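Week one with the Edurent handheld gripper kit. Posting notes as I go, in case anyone else is weighing it up.

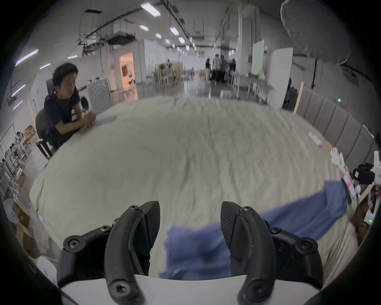
We took the monthly plan. 800 a month for the handheld unit, charger, spare fingertips and a license for the Mungate software. Deposit was 56. No minimum term, which is why we went with them over Indana.

2/ Setup took most of Thursday morning. The handle paired right away. Mungate wanted a firmware update before it would record, and the update failed twice over our wifi. Wired connection fixed it.

3/ Main use for us is bedding and laundry. Picking up a cloth, spreading it, folding it, moving it off the bed. Soft stuff is where our old rental did badly, so that's what I'm testing first.

4/ Fingers: textured tips, wide opening. They hold thin cotton well. They're less good at getting hold of one layer when there are two. You learn to come in low and pinch at a hem.

5/ The arms are held on with hex-socket screws. Check them before you start each day. One of ours had backed out a little by Friday and the tips stopped meeting cleanly. The key is in the case, under the foam.

6/ We logged 1411 clips this week. Mungate rejected 124 of them, mostly for fast wrist turns where tracking dropped. It flags those right after you stop recording, so you can redo them on the spot. I like that a lot.

7/ Weight is fine for the first hour. After that I switch hands or hand it over. A wrist strap would help and there isn't one.

8/ Support: one email sent, answered the same afternoon. The printed manual is for the older model and the button names don't match. Use the PDF.

9/ Someone asked about the Cho kit. We had it on trial in November. Cheaper, better handle, but you wait overnight to find out which clips are bad. For cloth work I'd pay the difference.

10/ Keeping the Edurent for a second month. Towels and pillowcases next, then fitted sheets, which I'm not looking forward to.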